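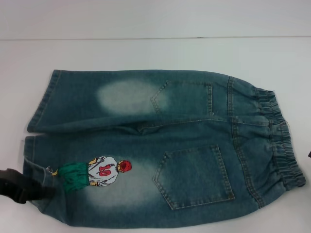
Page 3 of 22

Second-hand Children's Clothes in Midbridge and Ruppert
Project report, second year, Consumer Studies
March 2025

1. Introduction

Children grow faster than their clothes wear out. In my family the clothes went from cousin to cousin, and it was not a question for discussion. When I moved to Midbridge for my studies, I saw that many parents here buy everything new and later do not know what to do with it. I wanted to understand how used children's clothes move from one family to another, and where they stop.

The report compares two places. Midbridge is a town with several shops, a bus station and a college. Ruppert is a village of 2,000 people on the same bus line, and it has no clothes shop of any kind. The work started in September, when the school year begins and parents buy the most.

2. Method

I used two sources. The first was interviews with parents of children between two and ten years. I spoke with 22 families, half of them in each place. The interviews were short and I made notes by hand. With some parents I spoke in the library and with others at the door of the kindergarten, so the conditions were not the same for all of them. I think the parents at the kindergarten gave shorter answers.

The second source was advertisements. I saved 80 offers for children's clothes from the website Vastedora and wrote down the type of clothing, the size, the price and the words which the seller used for the condition. I also visited Verkach, the second-hand shop behind the station in Midbridge, and asked the staff how they decide what to accept.

3. Results

3.1 Where the clothes go

In Ruppert most of the families give clothes directly to somebody they know. One mother explained that she leaves a bag at her neighbor's gate and does not even ring the bell. In Midbridge this is less usual. The parents there have colleagues and friends, but the children are often not of a suitable age, or the parents are afraid that the other family will feel offended. Several of them said almost the same sentence: "I would give it, but I do not know how to ask."

For these families Verkach is the easiest way. The shop takes clothes on commission and pays after the sale. It refuses socks, underwear and all things with a school name printed on them.

3.2 What is difficult to pass on

Before the interviews I expected that trousers would be the most popular item. Small sizes of trousers and jeans are indeed easy to find on Vastedora, but from the age of four the offers become few. The parents gave me the reason without my asking: the knees. A sweater can go to a third child, while trousers often finish with the first one. Some parents put patches on them and keep them for the garden.

Winter jackets are the opposite case. They are expensive, they are worn for one season, and sellers can ask a good price. Party dresses and small suits are offered often, and in many advertisements the price was lowered more than once.

3.3 The words for condition

"Very good condition" was the most common phrase in the advertisements. It was used for a coat with the shop label still attached and also for a T-shirt with a stain on the sleeve. The parents who buy online told me that they trust the photographs more than the text. Verkach uses only two words on its price tags, "good" and "worn," and the customers seem content with this.

4. Problems of the work

Only three fathers took part. I also had no parent who refuses second-hand clothes completely, probably because such a person does not agree to an interview on this topic. The prices on Vastedora are the asked prices, and I could not learn for how much the things were sold.

5. Further questions

The staff at Verkach mentioned that unsold clothes go to a warehouse in another town. I wrote to the warehouse and have not received an answer yet. If it comes before the oral presentation, I will add it to the appendix together with the list of interview questions and the table of prices.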